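Folding at the Table: Speaker Notes
Drerkivton Community Hall, March home-keeping evening
Doors 6 p.m., talk runs to whenever the tea is ready

(Wait for people to settle. The chairs scrape terribly in this hall, so let them finish before starting.)

Good evening, everybody, and thank you for coming out for a talk about folding laundry, of all things. I gave a version of this over at Kisura in the winter and expected a handful of people, and we ended up bringing in the benches from the hallway. I think there are a great many of us who were handed a pile of clean clothes at age nine or so and told to get on with it, and have been getting on with it the same way ever since.

I grew up in a house where folding was done on the bed. My mother would tip the whole load out on the quilt and we would stand on either side, and it was lovely, and it was also terrible for the back. I folded on a bed for most of my adult life. Then we moved to the place on Vurnov Street, where the bedroom is so narrow that you have to walk sideways past the dresser, and I had to start using the kitchen table. Within a week I was finished sooner and my shoulders had stopped complaining.

(Pause here. Ask for a show of hands: bed, table, couch, floor. Let the couch people defend themselves.)

So, the table. You want it at about the height of your hip bones, and you want it wiped and dry. If yours is rough or has crumbs living in the cracks, put a cloth over it. I am very fond of a pale cloth with a small pattern, a few sprigs or flowers, because dark clothes show up so well against it. Black sweaters are the worst offenders for hiding a sleeve underneath themselves. On a dark blanket you can fold one quite happily and find out later that one arm was doubled up behind the back the entire time.

Keep the bin on the table with you if there is room, at a back corner, where you can reach in without bending. Jeans and other heavy things can wait in there while you work on the tops. I used to keep mine on the floor, and if you add up every time I stooped for a sock over thirty-odd years, I would rather not know the total.

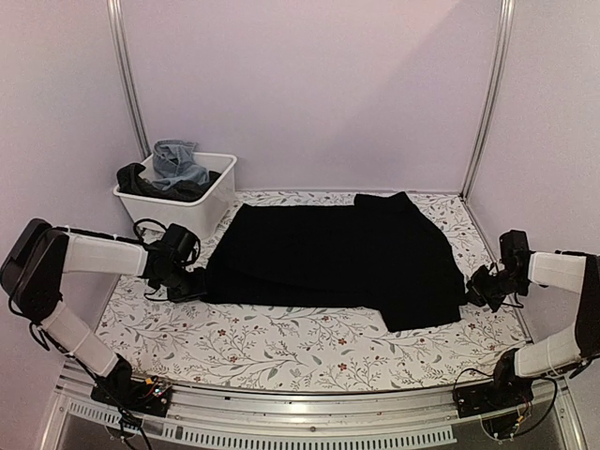

Now we come to spreading out, and if you only take one thing home with you, please let it be this part. Most of us start folding much too soon. We pick the shirt up, give it half a shake and begin tucking, and whatever lumps were in it get folded right in. Lay it down first. Take hold of it at both sides and draw it gently outward until the cloth lies smooth, then run your palm from the middle toward the hem. If there is a flap standing up at the back, go and flatten it before you do anything else. It is nearly always a collar or a shoulder that has turned over on itself.

(Demonstrate with the black sweater. Do it slowly. The back rows at Kisura said they could not see, so hold it up afterward.)

Pull evenly, please, especially with knits. I had a beautiful cardigan that I tugged from the same side every single time, and by the end it hung on me like a flag on a still day. With a cotton shirt you can be a little firmer. With anything stretchy, just coax it.

Once it is flat, the folding itself is short work. Sides in toward the middle, sleeves laid straight down along the back, then the bottom up to meet the top, once or twice depending on your drawer. Measure your drawer! I resisted this for years and it would have saved me so much refolding.

Jeans: one leg over the other, smooth the seat, then fold in half and in half again. Leave them until last, as they make a good solid bottom for the stack when you carry it upstairs.

(Questions usually start about now. Somebody will ask about fitted sheets. Promise to get to them after the tea, and this time remember to do it.)

A word about quantity. At the Namboodiri guest house, where I helped out one summer, we did more than 70 pieces in a morning, towels included, and the way we stayed cheerful was by taking a proper break every half hour. At home, I do one bin and stop. If there is a second bin it can wait until the evening, and the clothes have never once objected.

(Hand out the practice shirts. Two people to a table, one holding each side to begin with, then swap. Remind them to leave the cloths on the tables when they finish, and that the hall needs the benches back against the wall.)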